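Wrist views vs. head view for dish sorting – does dropping a camera hurt?

dmikus
Posted 8/8/24
We trained two policies on 1270 teleoperated episodes of the tray-to-rack task. Policy A gets the head view plus both wrist views, policy B wrist views only. Same action chunking, same seeds. B loses 15 points on full-task success, nearly all of it at bowl selection. Grasp success on the first bowl is unchanged. Samples of the inputs:

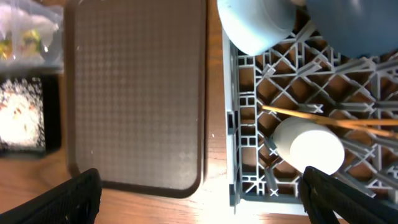
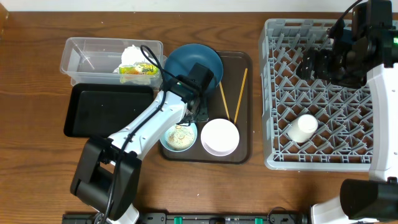
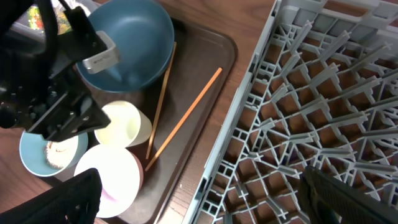
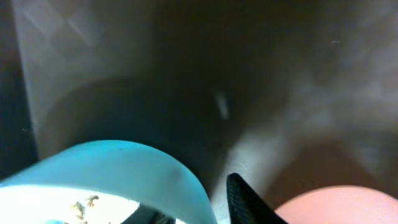
Second one is the head view, the other three are wrist views.

gullel_fan
So B can't see the whole tray and picks badly. I wouldn't call that a result. Did you try giving B a history?

dmikus
Yes, 2 past steps. No change within noise.

shoekstra
I disagree with gullel_fan. Look at the last input: blue rim on one side of the finger, something pink on the other, the rest dim and blurred. A policy that still grasps from views like that is worth reporting. But 2 steps is far too short – at your control rate the view hardly moves.

zonberg7
Did you randomize the rack position? If it was fixed, A may just be memorizing it from the head view.

dmikus
Fixed in training, shifted in eval. I'll post the split by rack offset when the longer-history run is done.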